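# Camley Submission Binder for Poetry and Short Fiction

The Camley is a three-ring binder with printed log sheets, made for people who send poems and stories to magazines and need to know what is out, where it went and when it left. It is sold by Vanus, a small stationery maker, and it is the paper half of the system we also sell as the Disunow tracking cards. You can use either one alone.

Most writers begin with a spreadsheet or a notebook. Both work for a while. The trouble tends to start when a magazine takes simultaneous submissions and one of the poems in a packet gets accepted somewhere else. Then you have to find every other place that poem went and write to each editor the same day. The Camley sheets are laid out so that this takes one page turn per piece.

## What is in the binder

- 60 piece sheets, one for each poem or story
- 10 magazine sheets, for the places you send to most often
- 9 tabbed dividers, blank, with paper inserts
- 2 clear pockets for contracts and contributor letters
- One year-at-a-glance sheet for reading periods

Refill packs of piece sheets and magazine sheets are sold separately. The dividers are not, but any standard letter-size divider will fit.

## The piece sheet

Each piece sheet has the title at the top, then a line for the first line of the poem or the opening words of the story. We added the first-line field after the first printing. Titles change between drafts, and a lot of poets have more than one piece called "Untitled" or "Winter."

Under that are fields for line count or word count, form, date finished and date last revised. The rest of the front is a table with one row per submission: magazine, date sent, method (mail, email or online form), fee paid, date answered and result. The back of the sheet is ruled for notes. People mostly use it for editor comments, and for lines that changed between one version and the next.

The result column is narrow on purpose. We suggest a single letter: A for accepted, D for declined, W for withdrawn, E for encouraging decline. The key is printed at the foot of every sheet, with two blank spaces for codes of your own.

## The magazine sheet

The magazine sheet works the other way around. It has one magazine at the top, with its reading period, limits on length, pay, rights requested and usual response time as you have found it. The table below lists everything you have sent there. It is useful before a new submission, when you want to check that you are not sending the same sonnet to the same editor twice.

There is a box for the name of the poetry or fiction editor. Please write this in pencil - editors move around a good deal, and a cover letter addressed to someone who left in April does not help you.

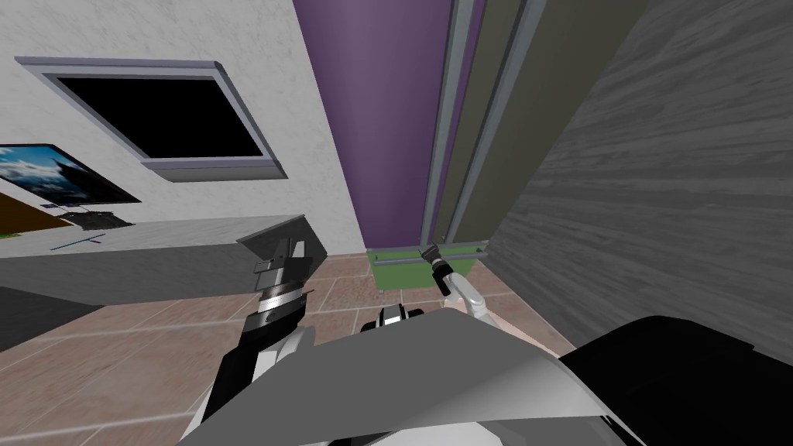
If you send to contests as well as regular issues, we recommend a separate magazine sheet for each. Contests often have their own rules about previously published work and about whether your name can appear on the manuscript. Keeping the two on one sheet leads to mistakes.

## Paper and printing

The sheets are letter size, off-white, printed in dark gray on both sides. The paper takes pencil, ballpoint and most rollerballs well. A wet fountain pen may show through. Broad markers will bleed, and we do not recommend them on the piece sheets.

The holes are reinforced on the binding edge. The binder itself is a stiff covered board with a D-shaped ring, which lets the pages lie flat when it is open. It has a label holder on the spine and no printing on the front cover.

A full binder holds the sheets it comes with plus roughly one refill pack. Beyond that the pages get hard to turn, and it is better to start a second binder and move finished pieces to it. A piece counts as finished, for our purposes, when it has been published and you do not plan to offer it as a reprint.

## Which edition to order

There are two editions of the binder, and they differ only in the piece sheets.

**Camley Standard.** Piece sheets as described here. Suits poems, flash fiction and stories sent out one at a time.

**Camley Packet.** The table on each piece sheet has one extra column for a packet number. Suits poets who send groups of three to five poems together. You number each packet, write the same number on every poem in it, and list the packets on the index page at the front. If one poem is taken, the number tells you which other poems are still under consideration at that magazine.

If you write both poems and stories, order the Packet edition and leave the extra column blank for the stories.

## Using it with the Disunow cards

The Disunow cards are index cards with a shortened version of the piece sheet. Some writers keep the cards in a box by date sent and use the binder for the full record. When an answer comes in, the card is pulled, the result is copied to the binder and the card goes to the back of the box for the next submission.

It is a slower method than using one or the other. It does give you a quick view of what has been out longest, which the binder alone does not. If you only want one, start with the binder.

## The Pavliuk index

Early copies came with an alphabetical title index. This has been replaced by the Pavliuk index, a one-page grid sorted by form and length. You look up the kind of piece a magazine has asked for, such as a story under 2,000 words or a poem that fits on one page, and find your own work that qualifies. Owners of early copies can print the new page from the downloads section. It goes in front of the first divider.

## Common questions before ordering

**Does it come with a list of magazines?** No. Reading periods and fees change too often for a printed list to stay correct.

**Are the sheets dated?** No. Only the year-at-a-glance sheet has months on it, and they are not tied to a year.

**Can I photocopy the sheets?** Yes, for your own use. Workshop leaders who want to hand copies to a class should write to us first - we normally agree, and can send a clean master.

**Will it hold the manuscripts too?** It is not meant to. A few short poems will fit in the clear pockets, but stories should go in a separate folder.

## Returns

Unused binders can be returned in their original wrap. Refill packs can be returned if unopened. If a ring arrives bent or does not close, send us a note with your order number and we will replace the binder. You can keep the sheets.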